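MEDIA RELEASE
For immediate use, November

Flolura opens suture practice room at Trerkberg, pads free for first intake

Flolura has opened a practice room for suturing at its Trerkberg site. Doors open from 7 am. Bench space, good lights, synthetic pads, thread. No cost to the first intake of learners.

The room came out of a long-running complaint. Learners get a short block of stitching time, then a wait of weeks, then they're expected to pick it up where they left off. Hands forget. The new room is meant to fill that gap, with bookings in 80 minute blocks and no limit on how many blocks a learner can take in a month.

Flolura has put in an opening order of 2000 pads with Batista, which will also handle collection of the used ones. Pads go back in the grey tubs by the door, please, not the general bin. Batista sorts them and sends back anything with a clean edge left to work on. During the trial period learners used 1378 pads, well over what was budgetted, and a fair few had only one short row of stitches in them.

So there's a new rule. Fill the pad before you ask for another. Work one edge, move along, start a second group somewhere else on the same pad.
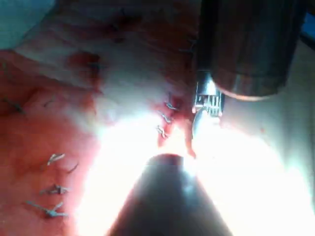

Spacing is the thing tutors will look at first. Even gaps between stitches, knots snug but the edges not puckered, tails trimmed short. Learners will be able to leave a finished pad on the tray at the end of a block and get written comments back, usually by the next morning. Comments are kept to half a page. Neatness counts, speed doesnt, at least not in the first level.

The course notes are by Stidavero and cover three levels, starting with simple interrupted stitches and ending on longer closures. Printed copies are on the shelf, a digital version goes out with the booking email. Colour diagrams throughout. Left-handed versions of the first two levels are ready now, the third to follow.

Places: roughly 400 for the first intake. Students, junior staff and returning practitioners can all apply. Apply through the Flolura bookings page, closes at 5 pm on the last day of the month. Late forms go on the waiting list.

Media visits by arrangment, mornings prefered. Covered shoes, please, and no drinks at the benches.

Contact: Flolura media desk, Trerkberg

ENDS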